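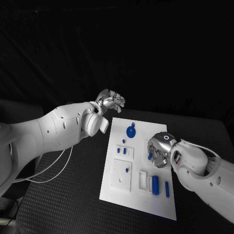
Figure 2. The Tremik board on the dark table. The gear-shaped knob is near the back edge.

3.2 Board and parts

The Tremik board is a flat white rectangle carrying parts in blue and white. We kept to these two colours throughout, so that a part could not be told from its neighbour by colour alone. An earlier version made at Kondside used a separate colour for each size of peg, and sorting times on it were too short to be of much use. The knob has a ribbed base and is one of the blue parts that are gripped from above. The pegs are small and show very little above the surface once they are seated.

The table is covered in a dark, textured material and a black cloth hangs behind it. White parts on a pale bench at Clomport had proved hard to pick out in the recordings – the edges of the blocks were often lost – and the dark surroundings were kept for all later sessions. 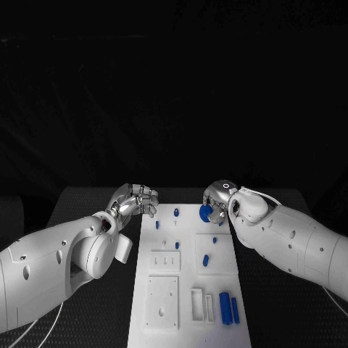 3.3 Placing the pegs

Each placement was scored on the final position of the peg. A peg left leaning in its hole was scored as placed if it stayed up when the board was tapped. Of 1,849 placements recorded, 1,441 were scored as placed at the first attempt. Pegs that rolled off the board were set aside and the placement was entered as missed.
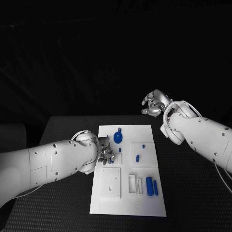
Figure 3. Work at the left side of the board, with a small blue part just to the left of a white block that has a hole in its top face.

The left side gave more trouble than the right in October, when the board was still loose on the table. We later fixed it down and repeated 125 of the placements. Scores for the two sides were then much closer, although wear on the holes may also have played a part.
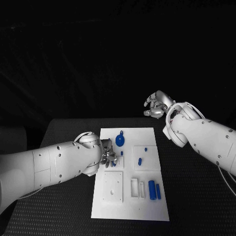 Morenike Garba has argued that scoring only the final position hides the difference between a peg that drops straight in and one that is pushed about until it finds the hole. We accept the point. The times given in Section 4 go some way towards showing that difference, but slow placements were not scored separately.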